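Gesitz grasp simulator at the Orholm open day

Rating: 3 out of 5

I went to the Sunday open day at Orholm mostly to try Gesitz, the grasp simulator they sell to small labs. A seat costs 308 a year. You get a white arm, a two-finger gripper and a library of 182 objects. I sat with it for 39 minutes.

The demo used a lumpy beige object from the Sotska pack.
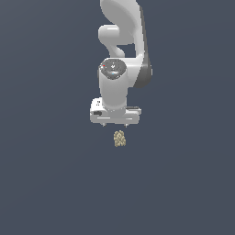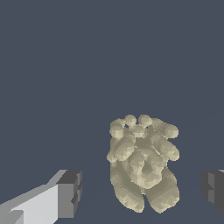
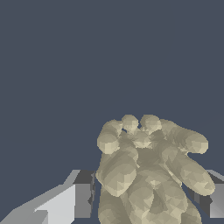 What works

Switching views is quick, and the plain blue-gray backdrop makes it easy to judge the gap between the fingers. The arm itself is nicely drawn.

What doesn't

Objects are coarse up close — you can pick out the facets — and with no floor line in the wide view I had trouble reading height. The manual skips contact settings.

Compared with Breathnach

Breathnach has 3,000 objects and better help pages, but it ran slowly on my laptop. For a class I would take Gesitz. For research I would wait for the next version, due in June.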